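How to Cover a Work Table With Kraft Paper and Mark a Grid on It

A bare tabletop gets scratched and stained, and it gives you no easy way to put a thing back where it was. Brown kraft paper with a taped grid fixes both. The job takes one roll of paper, one roll of dark blue tape, a tape measure, a pencil and a sharp knife.
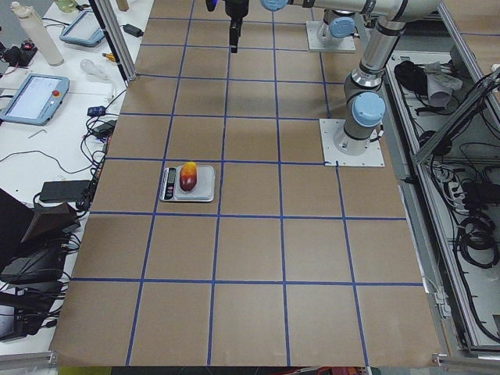
Hanane Bennani

Start with a clean table. Wipe it down and let it dry, and scrape off any old adhesive, which will show through the paper as a lump.

Cut the paper a few inches longer than the table. Roll it out with the curl facing down, smooth it from the middle toward the ends, and tape the edges underneath. If anything is bolted to the top, take it off first and screw it back down through the paper.

Next, mark the squares. Pick a size that suits the things you set down most often. A small kitchen scale is a good guide if you do a lot of weighing, though it is fine for the scale to sit over a line. Make pencil ticks along all four sides of the table, always measuring from the same corner.

Lay the long strips first. Stick down one end, pull the tape straight to the opposite tick, and lower it - don't stretch it, or it will creep back and lift. Then run the crosswise strips over the top. Where a strip meets a mounting plate, stop at the edge of the plate and start again on the other side.
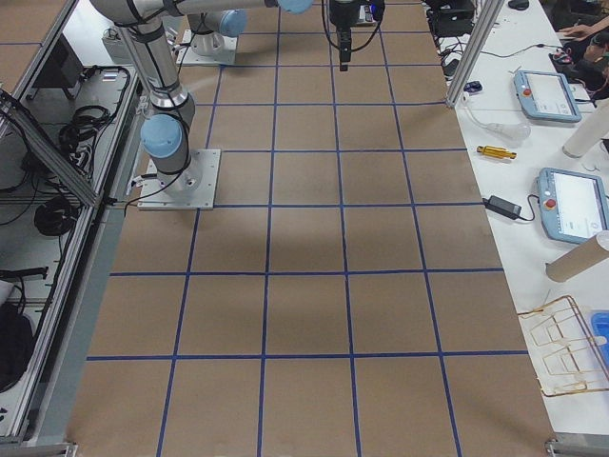
The lines don't have to be perfect. A strip that wanders a little does no harm if you only need to know which square a piece of fruit or a cup goes in. If you need better than that, use a chalk line in place of the ticks.

Rub every crossing down with the back of a spoon. The crossings are where corners start to peel.

Paper picks up faint dark patches with use. Leave those alone. Replace the whole sheet when it tears or when the tape starts pulling fibers up with it. I changed mine in September, and Jawad Bangash, who shares the shop, cut the new sheet from the same roll.

Posted November 2, 2022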